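May 21, 2023

Bench reset for the Marinho batch. Pulled up the old covering, which had syrup rings all over it, and put down fresh kraft paper from the Mustholm roll. It still wrinkles a bit wherever it isn't taped. Ran blue painter's tape over it to mark out the cells again. My lines wander. Fine for what we need, but don't use them to square anything up.

Scale lives in the middle, where the long line crosses the center one. Please put it back there after you wipe down. It read 215 g with the 215 g jar on it, twice, so I left the calibration alone.

Weights for the first pour: 600 g water, 50 g sugar, 40 g of the Punis concentrate. Tare between each. Last time I forgot after the sugar and had to throw the lot out.

Empties go left, filled ones go right, and anything waiting for a label stays at the back until the ink dries.
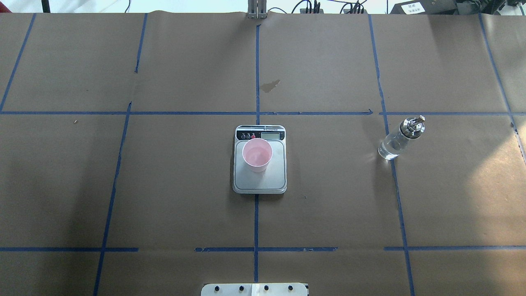
The lower cross line is in pieces. I was using up the ends of a roll and will fill in the gaps when the new tape from Steron gets here. If a strip lifts, press it down again or tear it off, don't tape over it. Doubled tape makes a ridge and the small bottles rock on it.

Still to do: check the funnel for cracks, find the other lid, order paper before July. About a third of the roll left.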